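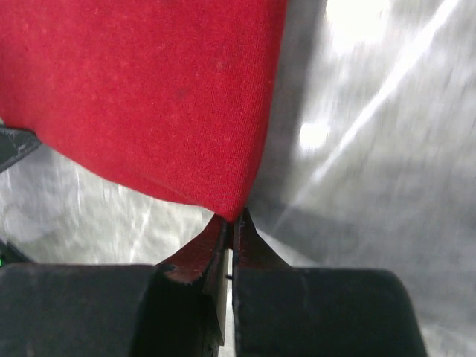
프리신, 적색 편성물 이염 시험 절차 개정… 습윤 방치 조건 추가

섬유 시험기관 프리신(Prisine)이 적색 계열 편성물의 이염 시험 절차를 개정하고 8월 접수분부터 적용한다. 세탁 직후의 견뢰도만 측정하던 종전 절차에 탈수 후 습윤 상태로 겹쳐 두는 단계를 추가하고, 첨부 백포의 판정 시점을 건조 전과 건조 후로 나눈 것이 골자다. 적용 대상은 모, 면, 폴리아미드 및 이들의 혼방으로 된 염색 편성물이며, 직물과 부직포는 이번 개정에서 제외됐다.

프리신은 개정에 앞서 시판 의류와 원단 84종을 대상으로 신구 절차를 비교하는 예비 시험을 실시했다. 기존 절차에서 전 시료가 합격 판정을 받았으나, 습윤 방치 단계를 거친 뒤에는 11종이 불합격으로 바뀌었다. 불합격 시료는 모두 진한 적색 또는 자주색이었고, 같은 편직 조건의 연한 색상 시료에서는 판정 변동이 나타나지 않았다.

시험을 총괄한 트린 림쿠테(Triin Rimkutė) 책임연구원은 "소비자 불만 사례를 보면 세탁 자체보다 탈수 후 세탁물을 꺼내지 않고 둔 시간과 관련된 건이 많았다"며 "종전 절차는 세탁이 끝나면 시험편을 곧바로 펼쳐 건조하도록 규정하고 있어 이 구간이 평가에서 빠져 있었다"고 설명했다.

습윤 방치 구간의 의미

염색물에서 빠져나온 염료는 세탁액에 분산되거나 섬유 사이에 남은 수분 속에 머문다. 세탁 중에는 욕비가 크고 교반이 계속되므로 염료 농도가 비교적 낮게 유지된다. 탈수가 끝나면 사정이 달라진다. 남은 물의 양이 줄어드는 반면 섬유에서 용출되는 염료는 계속 공급되고, 인접한 직물과의 접촉 면적은 압착으로 인해 늘어난다. 이 상태에서 염료는 농도 차에 따라 이웃한 섬유로 이동하며, 이동한 염료가 해당 섬유와 친화성이 있으면 그대로 고착된다.

적색 계열에서 문제가 두드러지는 데에는 두 가지 요인이 있다. 하나는 농색을 얻기 위해 염료 투입량이 많아 미고착 염료가 남기 쉽다는 점이고, 다른 하나는 흰색이나 밝은 회색 바탕에 옮겨진 적색이 적은 양으로도 분홍빛으로 인지된다는 점이다. 같은 양의 염료가 옮겨졌더라도 황색 계열은 육안 판정에서 등급 차이가 작게 나타나는 경향이 있다.

편성물은 구조상 수분을 보유하는 공간이 많다. 루프가 입체적으로 얽혀 있고 표면에 잔털이 일어나 있으면 탈수 후에도 실 사이에 물이 남는다. 기모 또는 축융 가공을 거친 제품에서는 표면 섬유가 인접 직물에 직접 닿으므로 접촉 이염의 조건이 한층 쉽게 형성된다. 예비 시험의 불합격 시료 가운데 상당수가 표면에 잔털이 있는 제품이었다고 프리신은 밝혔다. 다만 시료 구성이 가공 방식별로 균등하지 않아 가공 방식에 따른 불합격률은 공표하지 않았다.

개정 절차의 주요 내용

새 절차에서 시험편은 염색 시료와 다섬유 첨부 백포를 맞대어 네 변을 봉합한 복합 시험편으로 준비한다. 봉합사는 염색되지 않은 것을 사용하고, 형광증백 처리 여부를 기록한다. 세탁 조건은 종전과 같다. 세탁과 헹굼을 마친 시험편은 규정된 함수율까지 탈수한 뒤 평판 사이에 넣고 하중을 건 상태로 밀봉한다. 방치 중 수분이 증발하면 염료 이동이 조기에 멈추므로 밀봉 전후의 질량을 각각 측정하고, 차이가 허용 범위를 넘으면 해당 시험을 무효로 처리한다.

방치가 끝나면 봉합을 한 변만 남기고 풀어 첨부 백포를 펼친다. 이때 첫 번째 판정을 한다. 젖은 직물은 마른 직물보다 어둡고 진하게 보이므로, 건조 전 판정에서는 염료를 포함하지 않은 물로 동일하게 적신 비교용 백포를 기준으로 삼는다. 이어 시험편을 서로 닿지 않게 매달아 건조한 뒤 두 번째 판정을 한다. 최종 등급은 두 판정 중 낮은 쪽으로 정한다.

판정이 2등급 이하인 시료는 원인 확인 시험을 추가로 실시하도록 했다. 원인 확인 시험은 염색 시료를 첨부 백포 없이 같은 조건으로 방치한 다음 잔류 수분을 추출해 흡광도를 재는 방식이다. 추출액의 흡광도가 높으면 미고착 염료의 용출로 보고, 흡광도는 낮은데 백포의 오염이 심하면 표면 섬유의 탈락과 부착 가능성을 현미경으로 확인한다. 섬유 자체가 떨어져 백포에 붙은 경우는 이염으로 집계하지 않고 별도 항목에 기재한다.

시료 채취 위치에 관한 규정도 구체화됐다. 종전 문서는 "대표적인 부위"에서 채취하도록만 되어 있어 시험자에 따라 몸판 중앙을 쓰거나 밑단을 쓰는 차이가 있었다. 개정본은 몸판 중앙을 기본으로 하고, 배색이나 덧댐이 있는 제품은 색상별로 따로 채취하도록 규정한다. 밑단과 봉제선은 후가공과 다림질의 영향을 받는다는 이유로 제외됐다. 표면에 얼룩이나 이물이 관찰되는 부위는 피하되, 제품 전반에 걸쳐 있어 피할 수 없는 경우에는 시험 전 상태를 기록한 뒤 채취한다.

육안 판정의 편차

비교 시험 과정에서는 판정자 간 편차도 조사됐다. 건조 후 판정은 판정자 사이의 차이가 대체로 반 등급 이내였으나, 건조 전 판정에서는 한 등급까지 벌어진 사례가 나왔다. 젖은 백포의 표면 반사가 관찰 각도에 따라 달라지는 것이 주된 원인으로 지목됐다.

프리신은 이에 따라 건조 전 판정의 조명과 관찰 각도를 고정하고, 판정 전에 여분의 물기를 흡수지로 제거하는 단계를 넣었다. 흡수지를 문지르면 염료가 번질 수 있으므로 위에서 눌렀다 떼는 동작만 허용한다. 측색기를 보유한 시험실은 건조 후 판정에 한해 기기 측정값을 병기할 수 있다. 건조 전 판정에 측색기를 쓰는 방안은 측정창에 맺히는 수분과 시료 두께의 영향을 보정할 방법이 확립되지 않아 채택되지 않았다.

판정 절차를 담당한 데이비다스 라피냐(Deividas Lapiņa) 연구원은 "적색 이염은 명도 변화보다 색상 변화가 먼저 눈에 들어오는데, 회색 색표는 무채색 단계로 되어 있어 경험이 적은 판정자는 등급을 실제보다 낮게 주는 경향이 있다"고 말했다. 개정본 부속서에는 적색으로 오염된 백포의 단계별 견본을 회색 색표와 대조하는 훈련 절차가 실렸다. 견본은 퇴색을 막기 위해 차광 보관하고, 사용 횟수를 기록해 주기적으로 교체해야 한다.

염색업계 반응

염색 가공업체 커드버그(Cudberg)는 개정 취지에 동의하면서도 수세 공정의 부담이 커질 것으로 내다봤다. 농색 편성물에서 미고착 염료를 줄이려면 염색 후 소핑과 수세를 늘려야 하고, 이는 용수와 열에너지 사용량의 증가로 이어진다. 과도한 수세는 모 제품의 축융을 진행시켜 치수와 촉감을 변화시킬 수도 있다.

커드버그의 공정 담당인 긴타레 카이리스(Gintarė Kairys)는 "고착제를 쓰면 세탁견뢰도 수치는 올라가지만 젖은 채로 눌려 있는 조건에서는 효과가 제품마다 다르게 나온다"며 "기존 처방을 그대로 두고 고착제 농도만 올리는 대응은 권하지 않는다"고 했다. 커드버그는 염료 배합 단계에서 용출이 많은 성분의 비율을 낮추고, 마지막 수세액의 색을 관리 항목으로 두는 방안을 검토하고 있다.

의류 유통업체 심쿠스(Šimkus)는 취급 중인 적색 편성 의류를 새 절차로 다시 시험할 계획이다. 이 회사가 최근 접수한 세탁 관련 상담은 약 3,000건이며, 이 가운데 이염 상담을 따로 분류해 방치 여부와 혼합 세탁 여부를 확인하는 작업이 진행되고 있다. 심쿠스의 품질 담당 진트라 사칼라우스카스(Dzintra Sakalauskas)는 분류가 끝나기 전에는 방치 이염의 비중을 말하기 어렵다고 밝혔다. 상담 기록에 탈수 후 경과 시간이 적혀 있지 않은 경우가 많고, 소비자가 기억하는 시간도 정확하지 않다는 것이다.

심쿠스는 재시험 결과와 별도로 적색 제품의 취급 안내 문구를 손질하기로 했다. 현재 문구는 "단독 세탁"만을 표시한다. 변경안에는 탈수 후 즉시 꺼내어 펼칠 것, 젖은 상태로 다른 의류와 겹쳐 두지 말 것 등의 내용이 들어간다. 안감이나 배색 부위가 흰색인 제품은 단독으로 세탁하더라도 제품 내부에서 이염이 생길 수 있어 별도 문구를 붙이는 방향으로 논의되고 있다.

시험 장비와 적용 일정

습윤 방치에 쓰는 가압 장치는 기존 땀견뢰도 시험용 장치를 활용할 수 있다. 다만 평판의 크기가 복합 시험편보다 작은 구형 장치는 가장자리에 하중이 걸리지 않아 사용이 제한된다. 장비 업체 다벨(Davell)은 기존 장치에 끼워 쓰는 대형 평판과 밀봉 용기를 공급하기로 했다. 평판은 염료가 스며들지 않는 재질이어야 하며, 시험마다 세척한 뒤 젖은 백포를 눌러 잔류 염료가 없는지 확인해야 한다.

다벨의 기술 담당 에드가르스 릴(Edgars Lill)은 "평판 표면에 미세한 흠집이 있으면 세척 후에도 염료가 남아 다음 시료를 오염시킨다"며 "적색 시료를 시험한 평판을 담색 시료에 바로 쓰지 않도록 구분해 두는 편이 관리하기 쉽다"고 말했다.

개정 절차로 발행되는 성적서에는 절차 개정 번호와 함께 건조 전후 등급이 각각 표시된다. 종전 절차로 발행된 성적서는 소급하여 무효로 하지 않으며, 의뢰자가 원할 경우 보관 시료가 남아 있는 건에 한해 추가 시험을 신청할 수 있다. 보관 시료는 채취 당시의 밀봉 상태가 유지된 것이어야 하고, 이미 세탁 시험을 거친 시험편은 다시 사용할 수 없다. 세탁을 한 번 거치면 용출 가능한 염료의 일부가 제거되어 등급이 실제보다 높게 나올 수 있다는 설명이다.

직물류에 대한 적용 여부는 추가 비교 시험 뒤에 결정된다. 프리신은 청색과 흑색 편성물도 차기 검토 대상에 올렸으며, 시료 제공을 원하는 업체는 시험실 접수 창구에 원단의 혼용률과 염색 방법을 기재한 신청서를 제출하면 된다. 접수 마감은 오후 4시이며, 마감 이후 도착한 시료는 다음 영업일 접수로 처리한다.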